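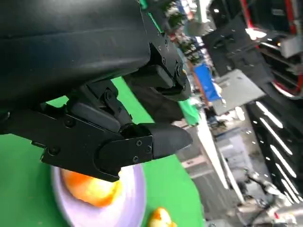
Lollska, Room 262: Table and Surroundings

Room 262 is the general work and display room on the second floor of the Lollska building in Tramitz. The gallery covers the table area and the fittings near it. Notes were last revised on 11 November 2025.

The room was refitted in stages. Furniture came first, then lighting, then plants. Storage is still being sorted, and items move between shelves from week to week. Positions given in the notes apply to the current layout only.

Green table
Bright green top. The working height is 90 cm, set for standing use. Strong colors show up well against it, and so do crumbs. Wipe with a damp cloth and mild soap. Do not use scouring pads.

Plate
Round, white, with a pale lavender rim. Plates of this pattern were bought from Wulum as a set of 9. They stack well but chip if stored on edge. Wash by hand and return to the lower cupboard.

Orange and yellow items
Small objects in warm colors are kept for table setups. The orange one is on the plate, and a yellow-orange one is on the tabletop near the edge. Setups are changed often and no fixed arrangement is kept.

Plants
Potted, on the shelf, with small white and pink flowers. Water on Mondays, sparingly. Saucers must be emptied afterward. Pots may be turned but should stay on the shelf, where the light is best.

Panels
One blue, one gray, both rectangular. The blue panel hangs beside the plants and the gray one is to its right. Fixings are checked when the room is cleaned. Do not lean anything against either panel.

Rack and strip lights
Dark shelving rack with rows of white strip lights. The lights are on 2 circuits, switched at the door. The first circuit is enough for cleaning. Use both for close work at the table. Replacement strips are in the Li cabinet in the corridor, second drawer.

Pillar
White, tall. Part of the building structure, so no hooks, tape or screws. The finish marks easily. Touch-up paint is labeled by room number and kept with the strips.

Red and black frame
Red uprights with dark crossbars. Keep the floor in front of it clear. Loads are to be agreed with the building office before anything is added.

Green cloth
The cloth covers stored material near the blue panel. Replace it after access and tuck in the corners.

Still open
Shelf labels for the rack. A second set of plates, same pattern if Wulum still stocks it. A longer cloth. Corrections to these notes can be left at the Lollska front desk, marked 262.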